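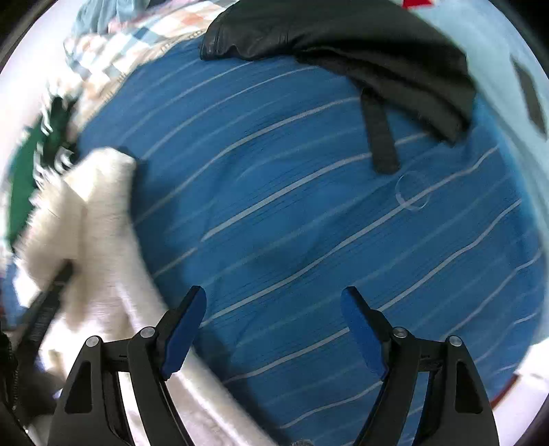
Gallus
Leather jacket on the bed, fluffy throw beside it. I fold the throw in thirds and it springs open. Shelf depth is 19 inches.

Boonyarit
Roll it. Folding long pile puts a crease in it.
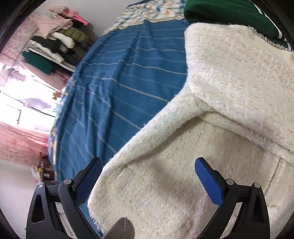 Flullau

Disagree. A roll that thick wastes shelf space. Fold it loosely, pile inward, and trim any loose threads on the border – don't pull them.

Boonyarit
Mine has been rolled for almost 6 years. No creases.

Gallus
Trying the loose fold. Jacket goes on a hanger.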